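Section 4. Laying out the work table

4.1 Put the felt on the middle of the white table and smooth it flat with your hand. It protects the table top and stops small things from rolling.

4.2 Place the power strip in the centre of the felt, with the round switch at the near end. Leave the cord bundled. Bundle is better than loose cord, even on a large table.

Caution – do not plug in the strip during the layout. Switch it on only when section 5 says so.

4.3 Put the two tape measures and the two Rubik's cubes along the back. 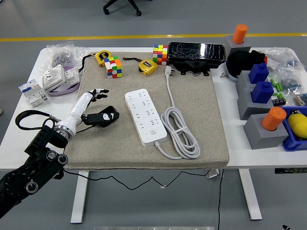
4.4 Keep the electrical parts on the left side, and the small parts in their clear bag. A bag must be closed before you move it.

4.5 The grey stands belong on the right, in a column. Set the orange cylinders and the blue blocks on them, one piece to a stand. Leave 15 mm between stands.

Note: the colours need not follow a fixed order. In August we tried a fixed order at Flancombe and it only made the work slower.

4.6 Check the plug of the power strip. It should lie near the back of the felt, where you can reach it without leaning over the other things.
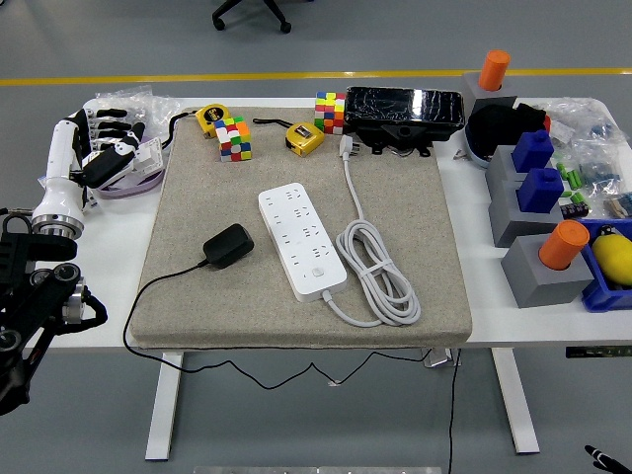
Agustina Sepúlveda asks whether the felt may be washed, as hers collects a lot of dust. Yes, by hand in cool water, and dry it flat. Do not iron it.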